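Talks > Robots and Automation > Wednesday sessions > Speaker notes

Show, Don't Code: Teaching Two Arms to Handle Phones
Speaker notes, Ebenezer Dramani

(Slide 1, title. Wait for people to sit down. Water is under the lectern.)

Hi everyone, I'm Ebenezer, and I spend a pretty silly amount of my week moving robot arms around by remote control. I work on the bench side of a project we call Usau, and I've got 55 minutes with you, including questions, so if something's bugging you just stick your hand up. I'd much rather wander off the slides than finish them.

(Slide 2)

Quick show of hands: who's ever taught a kid to tie a shoelace? Right, and how many of you did it by writing out the steps? You grab the laces and do it in front of them, slowly, over and over, and at some point you hold their hands and do it with them. Those are pretty much the two ways we show a robot a job as well. You can take hold of the arm and push it through the motion yourself, or you can sit a bit further back and drive it with a second set of controls. We started with the first one and I loved it! It's lovely and direct. But you've only got two hands, and once the job needs two arms and two grippers you're hugging the thing like a wardrobe on a staircase.

So we moved to remote control. The operator holds a pair of small leader arms, and whatever they do, the big ones copy. Our software for that part is called Eletti. (Don't get into the network stuff here. Last time I lost ten minutes to it.)

(Slide 3, the cell)

The job I'm going to talk about sounds dull, and I promise you it isn't. Pick up a phone, put it on a stand, get it to stay there. Then take it off again and lay it flat. That's it, that's the task.
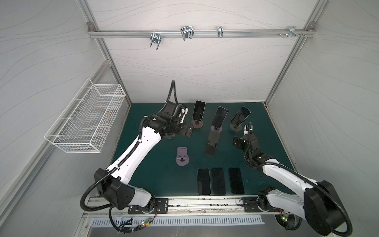

The phone-and-stand task, three phones up and three lying flat.

Let people look for a bit before talking. Then point out the stands, mainly the folded grey one in the middle of the table, because it's everybody's least favourite. A folding stand wants one gripper to hold the plate and the other to swing the foot out, and if the two arms aren't in the same mood you end up chasing it. The lavender ones are friendlier. You've got a ledge to aim for and a nice wide base.

Phones lying flat are the other headache. You can't feel the edge through the controls, so new operators come straight down from the top and sort of paw at it. What works better is coming in low from the side and sneaking a fingertip at the rim. I can show you that with my own phone. (Do it. Use the old phone!)

(Slide 4, what makes a good demonstration)

Okay, so this is the bit I'd really like you to take home. A good demo is a bit boring to watch. When I started I was quick and I was proud of it, and my recordings were awful to learn from, full of little twitches and second guesses. Crăciun, the model we train on all this, picked up every one of my bad habits. There was a wiggle before each grasp that was one hundred percent me. My partner says I do it reaching for a mug.

So now the house rules are: pick one approach and stick with it for the session, and pause only if the job needs a pause. If you fumble, keep going and fix it, and label the run as a recovery. We used to bin those, and then the arms had no clue what to do once a phone tipped over.

(Slide 5, numbers)

We collected 1,000 demonstrations for the first round, with 6 operators. A new person needs up to 3 sessions before we keep their runs. Mix your operators early! We left it till January and had to go back and redo a chunk.

(Slide 6. Play the Ulwood clip if the sound's working, otherwise skip straight to questions.)

If anybody asks about gloves with sensors: we've tried a pair, they're fun, my hands are too big for them. Talk to me at the coffee break.

Related talks
Leader arms on a small budget
Labelling recoveries without losing your weekend
Two grippers, one folding thing
Notes from the Ulwood open day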